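Subject: Re: [workshop-users] Sorting rubbish off the shared table
From: Jeptoo Lukumay

On the question of what goes in the blue bag:

> Can we agree what counts as general waste? Last time I put
> everything from the table in one bag and was told that half of it
> should have gone elsewhere. I also don't want to bin anything
> that someone is still using.

The working rule is that the front half of the table is for discards and the back half is for things that stay. Laptop, mouse and charging pad, remote, tape, controller and bottles are all kept at the back. Please don't move them forward to make room.

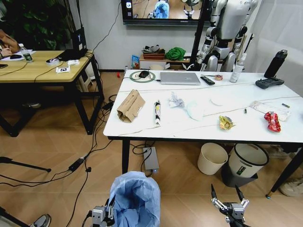
White table with discards towards the front, blue bag at the near side.

Blue bag: snack wrappers, used tissues, face masks. Cardboard goes flat in the paper crate under the Skastimby shelf, so unfold it first. Clear plastic trays go in the plastics crate next to it.

Batteries are the one item I would ask people to check for. They are small and easily swept up with the wrappers. They go in the lidded tub by the door, with tape over the terminals. The tub is emptied when it holds 18.

Cables stay where they are, even where they cross the discards. Lift the rubbish off them; do not pull.

The bag is changed at 7 in the evening. Spare bags are in drawer 4.

Jeptoo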